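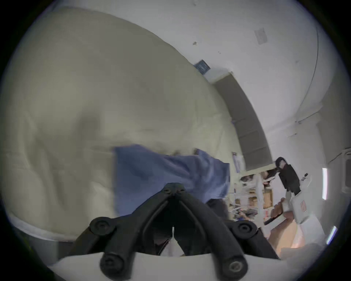 This report is about the words that people use when they write an online review of a restaurant, and if these words help another person to choose where to eat. I selected three restaurants in Sketton, named Orik, Vasiliu and Lendolell, and I read what the guests wrote about them. In the beginning I wanted to study only the words for food, but very soon I saw that many reviews speak more about the room, the waiters and the tables. Such details depend very much on the eye of the writer. A blue cloth lying all rumpled over a cream one, as here, can be "relaxed" for one guest and "careless" for the next, and the reader of the review learns only the opinion and does not learn about the cloth. This difference between opinion and detail became the center of my project.

Author: Horațiu Roman
Submitted: 11 May 2021

Questions

I had two questions. The first question: which part of a review is opinion and which part is information? The second question: do readers trust a review more when it has more information, or when it has a stronger opinion?

Collecting the reviews

I copied all the public reviews of the three restaurants into one table. After I removed the empty ones and the ones written two times by mistake, the table had 3,434 reviews. Orik had the most of them, because it is near the station and it is open the whole day. Lendolell is a small place which serves only dinner, and it had the fewest.

I could not read everything with the same care. I searched the full table for the most frequent adjectives, and then I took 24 longer reviews, eight from each restaurant, and marked every sentence in them by hand. Yellow was for opinion ("the soup was amazing") and green was for information ("the soup came with bread and sour cream"). Some sentences were both, and for these I used the two colors. It was more difficult than I expected to decide – for example, "the portion is small" looks like information, but small for whom?

What I found in the texts

The most frequent adjectives were almost the same for all three restaurants: good, nice, friendly, great, delicious. If I covered the name of the restaurant, I could not guess which one the review was about. Only the nouns helped me. Vasiliu has a fish soup which appears again and again, and guests of Lendolell write often about the narrow stairs and the duck.

The negative reviews had more green sentences than the positive ones. A happy guest writes that everything was perfect. An unhappy guest writes at what hour he came, how long he waited, what was missing from the plate and what the waiter answered. I think the unhappy guest feels he must prove something.

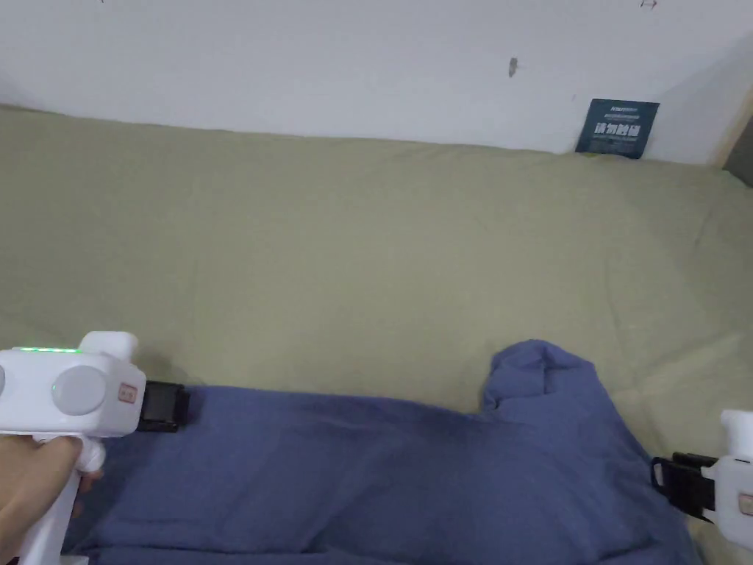
Test with readers

For the second question I asked students from my year to read four reviews, without the names of the restaurants, and to say which one they would trust when booking a dinner for their parents. In total 19 students answered. Most of them chose the review with many details, even though it complained about the dessert. The review with the strongest praise was chosen by nobody. Two students wrote that it sounded like an advertisement.

One student chose the shortest review, only three lines long, and explained that "who has eaten well does not write a novel." I kept this answer in the results, although it goes against the rest.

Problems and limits

I marked the sentences alone, so another person could color them differently. My supervisor suggested to have a second reader, but there was not enough time for this. Also the students in my test all know each other, and maybe they talked about the answers before they gave them to me.

The reviews of Orik are partly in other languages, and I left these out. In June I would like to come back to them with a colleague who reads German.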